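4. What happens to leftover yarn

4.1 The remnant problem

Every knitter we spoke to owned a bag of leftovers, and every knitter described it as temporary. The bags were kept in closets, in the trunks of cars, and in one case inside a piano bench. In the stash survey (Section 3) we logged 748 remnants, a remnant being any ball too small to make the thing it was bought for. Of these, 693 came with an owner who could name the project it was left over from. The remaining owners guessed, usually with confidence.

Earlier writing on household thrift tends to treat remnants as waste waiting to be rescued. Our participants did not see it that way. Leftover yarn was spoken of as a kind of savings account, one that pays no interest and attracts moths. Selorm Amissah, who ran the interviews in Dosstead, was told by several people that they would never buy yarn again until the bag was empty. She met two of them at the Acheampong spring sale in February, holding baskets.

The usual way out is stripes. A striped garment will take in almost any quantity of almost any color, and it forgives a maker who runs short in the middle of a sleeve. It also asks for some planning, which our participants mostly did on the floor, at night, by laying balls in a row and moving them about until someone in the household wanted to go to bed.

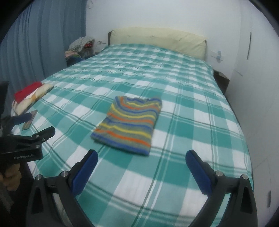

Planning of this sort rarely survived past the first few inches. Knitters told us they began with a fixed order and a set number of rows for each color, and then changed the numbers as the balls shrank. We asked for written notes wherever they existed. Five knitters supplied them. One set was complete; the others ended with a line such as "keep going, see what happens," which we have coded as a change in method.

4.2 The binding color

Angeliki Kouris, the second author, has argued since the pilot study that a remnant garment stands or falls on what she calls the binding color: a dull or speckled yarn placed between the bright ones so that they stop shouting at each other. The first author held for some time that this was a matter of taste. He has since knitted a hat without one and withdrawn the objection.

The binding color is nearly always bought new. This is awkward for any account of remnant knitting as thrift, and our participants knew it. Several lowered their voices when they told us. In Dosstead the favored yarn was Veler, a heathered wool sold in large skeins, and the result was predictable. A knitter buys a large skein of Veler to use up the small balls, uses up the small balls, and is left with half a skein of Veler. The half skein then goes into the bag, where it waits to be bound together with something brighter.

Small items are the standard answer to this second round of leftovers. Socks lead the list by a long way, followed by hats and by a class of object that we recorded as "cozy, unspecified." Socks have the advantage that a pair needs little yarn and can be finished before the maker loses interest. They have the drawback that there must be two of them. Matching the stripes across a pair was a point of real feeling in the interviews, and opinion split between those who wound off yarn from the same place in the sequence before casting on and those who held that feet are seldom seen side by side. 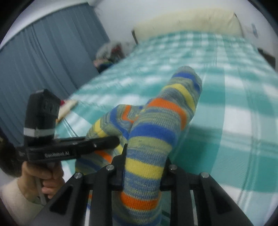

Figure 3. Striped socks in blue, yellow, orange and a speckled gray-green. The pattern turns to a zigzag where the knitting changes direction.

Heels deserve a word. A stripe that runs politely around the leg has nowhere sensible to go at the heel, and the knitter can either let it pile up or switch to a single color and pretend this was the idea from the start. The second approach was taught in both of the evening classes we attended. The Jallano pattern leaflets, which many participants had inherited along with the needles, recommend it too, in a tone that suggests the matter had been argued over at home.

4.3 Finishing, and not finishing

A striped garment has a great many ends. Each change of color leaves two tails, and each tail has to be woven in by hand with a blunt needle. Our participants disliked this more than any other part of the work, more even than sewing in sleeves. One called it "the bill."
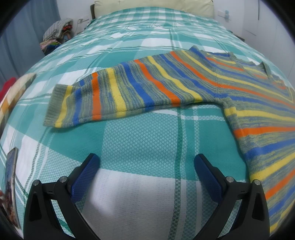 We had expected unfinished sweaters to have stalled for want of yarn. Most had stalled at the bill. The knitting was complete, the pieces were joined, and the garment had then been put away with its insides looking like a rug. Some had been worn like that for years under the rule that nobody checks. Kouris proposes that the count of loose ends is a better guide to whether a sweater will be finished than its size or the skill of its maker, and we return to this in Section 5, where the figures support her to a degree the first author finds tiresome.

Trimmed tails, finally, were almost never thrown out. They were kept in jars. Asked what the jars were for, participants most often said stuffing, and we saw no stuffing.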